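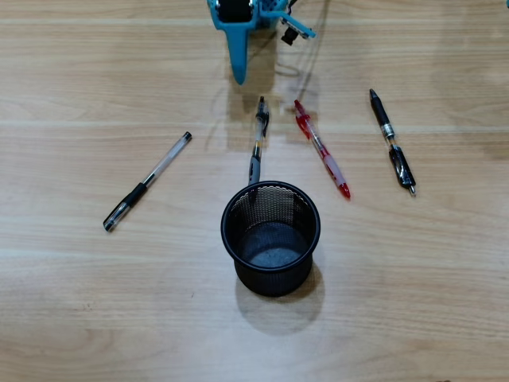

Page last changed: July 19, 2020

Pens into a cup: what the software does between two camera readings
Speaker notes, Sustenberg workshop on small manipulation

Slide 1. Title
Leave the slide up while people sit down. Say what the talk covers: the perception and planning code for one task, putting pens in a mesh cup. Hardware questions go to the end. The controller is called Mösli in our repository and I will use that name all the way through.

Slide 2. The task
Four pens and one cup on a table. The pens point in different directions. One of them lies right behind the cup, and that is the layout I want people to remember, because it comes back on slide 6. A person would do this without looking much. Our planner has to pick an order, a grasp point on each pen and a wrist angle for each drop.

Slide 3. Finding the pens
We fit a line segment to each pen and then decide which end is the tip. Solid barrels are easy. Clear barrels are hard: the table shows through, and the segmenter often keeps only the grip and the refill. We used to get two short objects where there was one long one. The fix was a merge step that joins pieces lying on the same axis. It is dull code and it did more for us than the last two network changes.

Mesh is the other problem. Depth readings go through the holes, so the cup wall comes back full of gaps. We stopped trying to rebuild the wall. We fit the rim as a circle and drop a cylinder down to the table from it.

Training set: 3,484 labeled images, of which 600 have a clear pen in them. Say this slowly, people write it down.

Slide 4. Choosing a grasp
The planner scores points along the barrel. It takes off points for clips, for anything close to the cup, and for the ends. Clips matter more than we expected. If a finger lands on one, the pen rolls as the grip closes and the angle estimate is wrong from then on.

Slide 5. Checking the pen in the hand

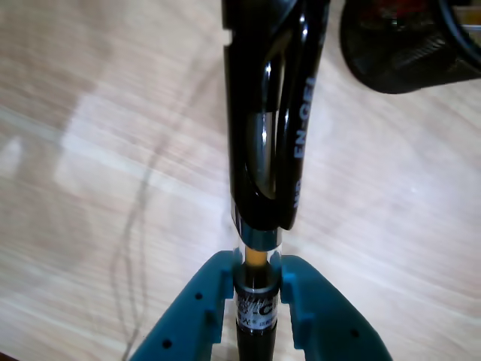
Close view of a gel pen held upright, with a fingertip on each side of the collar.

Point at the collar, then at the clip. After the lift we estimate the pen angle again and throw away the one from the table. The old estimate is only a starting guess. If the two differ by too much, Mösli puts the pen down and starts over on that pen.

Shiny parts give trouble at this step. The metal band and the highlights on the clip can pull the edge fit sideways. We now mask the brightest pixels before fitting. Somebody will ask about polarizing filters — we have not tried them.

Slide 6. Planning order
Back to the pen behind the cup. Taking pens by distance from the gripper sounds sensible and fails here. The finger has to come down next to the rim, and our collision margin rejects every grasp on the near half of the barrel. The present rule is to take the pens with the most free space first, then plan the awkward one with a smaller margin and lower speed. Moving the cup is allowed in the code but switched off.

Slide 7. Results
300 trials with the planner from the Sarkow release. 102 of them needed at least one retry. Do not call the retries failures, they are counted separately. Most came from the angle check on slide 5.

Slide 8. Tooling
Every run writes one log with images, poses and planner scores on the same clock. The replay viewer, Bumthorpe, steps through it and lets you change one threshold and replan from that point. Skip the live demo if time is short.

Slide 9. Next
Cup moving turned on in August. Pens that touch each other. Leave this slide up for questions.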